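Category: Member Visits & Open Days

I have been paying into the Stinside pension plan for 13 years and had never once set foot in the office that looks after it, so when the February newsletter said members could come to Graltholm for an open morning, I put my name down right away (and talked my sister into driving!).

We got there a little before ten and were given coffee and a name sticker, and then Shih-chieh Chung from the member services team took our group up to the second floor. She was so patient with us. One gentleman asked the same thing about survivor benefits three different ways and she answered it kindly every time. The records room was my favorite part, with 543 old ledgers still kept on site, some of them filled in by hand in the loveliest writing.
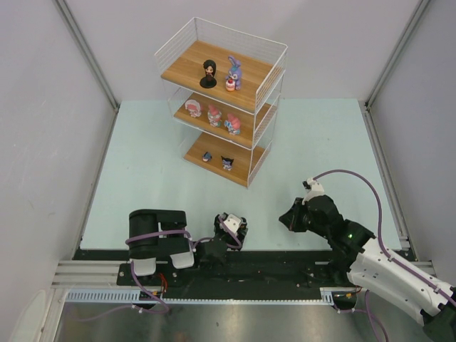
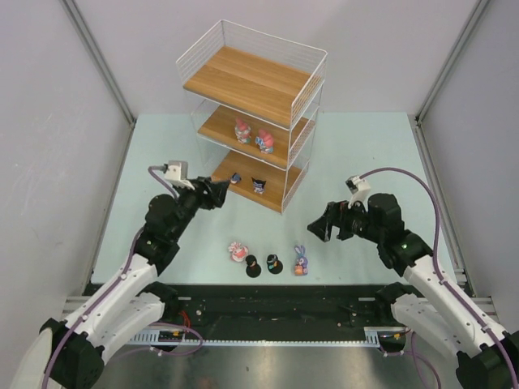
Small figurines and wooden shelves.

What I learned about my own pension

After the tour we could each sit down with somebody for a private chat, and I came away with two pages of notes. My years at Giáp, before the merger, do count toward my service, which was a great relief, but I needed to send in a transfer form that I had somehow missed. If you worked there too, please check yours! I also found out that extra contributions can be changed only once a year, and that my beneficiary form still had my old address on it.

The new online account is called Stimum, and we tried it out on the computers downstairs. I got lost twice, but the estimate page is nice and clear once you find it under "My Service."

Parking is behind the building, and the 126 bus stops across the street. They lock the front doors at 5.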